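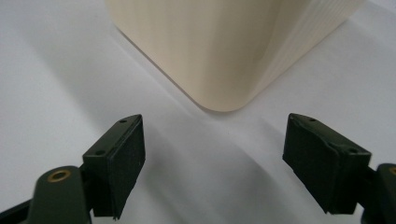

The beige one, bottom corner, standing on the white cloth

From: Milan Mertens
To: Stutlow Home & Storage list
Date: 3rd September
Subject: Re: [stutlow] Beige bins, ribbed on one side??

Hi all,

Sorry for the slow answer, I've been sorting the hall closet since July and I only read the list when I sit down, so not often. Quoting the bit I'm answering:

> I picked up four of the old Tomine bins at a yard sale and they don't
> match. Two are smooth all over and two have fine ridges. Are the ridged
> ones a different make? And does anybody know if they'll stand straight
> on a fabric shelf liner? Mine is a thick quilted thing and everything
> on it leans. I paid 60 for the lot so I'd like to use them somewhere.
> -- Jadis

Jadis, I don't think yours are a different make! I have one with both. Look at the picture: the side going off to the left is close to plain, just very faint up-and-down bands in the beige, and the side going off to the right has the fine ridges, packed close together. They're easiest to see farther up and they sort of fade out toward the bottom corner. So if your two "smooth" ones have been sitting with one side to the wall, go turn them around before you give up on them. Mine sat the wrong way for years and I'd have sworn it was plain.

It has no name on the sides you can see there, so don't go by that. I bought it as a Tomine and I've always called it one, but the man at the sale also had a stack of Murthy bins and for all I know they got mixed up. If anyone still has the old Tomine leaflet, the one with the sizes in the back, please scan it. I lent mine out and that was the end of that.

On the liner: I gave up on quilted. I use a plain white cloth pulled smooth, folded under at the back of the shelf and held with two thumbtacks, and I've had no leaning at all. The rounded corners are kinder to it than the square bins were -- those used to catch and drag the whole cloth forward every time I wanted the candles.

One more thing, about cleaning the ridges. A soft toothbrush and dish soap, going along the grooves and never across. I tried a scrub sponge once on another bin and it left a dull patch that I now keep facing the wall.

Does anyone have a spare lid, by the way? Any shade of beige, I'm not fussy. I can swap for a Murthy lid in blue that fits nothing I own.

Milan

_______________________________________________
stutlow mailing list
To leave the list, send a blank message with "unsubscribe" in the subject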